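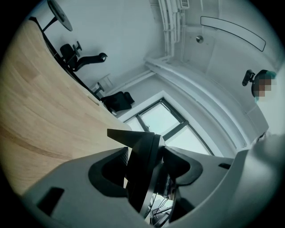
July, notebook carried over from the green one (full).

Two-handed pick-up of the black box, hand-held grippers, oak table by the windows. Target for the task is 459 usable demos. Do-yoon wrote the number on the planning sheet without saying where it came from and I have stopped asking.

Started 9.40, or would have done if the left gripper had agreed to know where it was. Tracking sulked until I restarted the recorder, then behaved perfectly while Themis was watching, as equipment will.

Rules as they stand, for whoever picks this up:

Box upright before every take. Fingers come in from both sides and touch together, or as near as a human manages. Last batch I was leading with the right every time, and the policy learnt it faithfully. It now shoves the box left, then looks for it where it used to be. A very good student of a poor teacher.

Keep the marker cubes turned up. If your wrist rolls far enough to hide one, bin the take. Do not "see if it's usable". That is how we got the Mamton set.
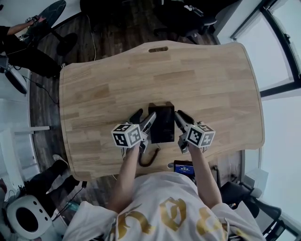 Slow down on the last few centimetres. I know it feels silly. Themis does the approach at the speed of someone defusing a bomb and his takes replay cleanly; mine look brisk and purposeful and drop the box.

Mind the cable on the box too. It drags when you lift, and the drag ends up in the data whether we meant to teach it or not. Do-yoon wants it kept, on the grounds that real objects have cables. I want it gone, on the grounds that I am the one holding the grippers. Kept for now.

11.15, replayed 5 of the morning's takes on Rasemico at half speed. 4 lifted. The other closed both hands very gently on nothing, a hand's width short of the box. Suspect the gripper offset, as the Cha config still has the old finger length in it.

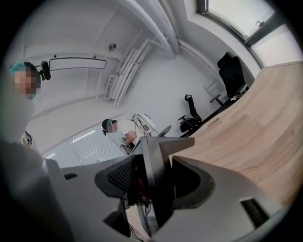 Fixed the finger length and reran the bad one. Better, still a touch short. Themis thinks the clocks on the two grippers have drifted apart, and annoyingly the log is on his side. He'll look at the sync after lunch.

Folder is at nearly 3730 takes across all tasks, counting the ones we ought to have binned. Disk will want clearing before Drurkwood send their set over.

To do: sync check, left and right. Delete old Cha config so I can't load it again. Ask Do-yoon about 459 after all.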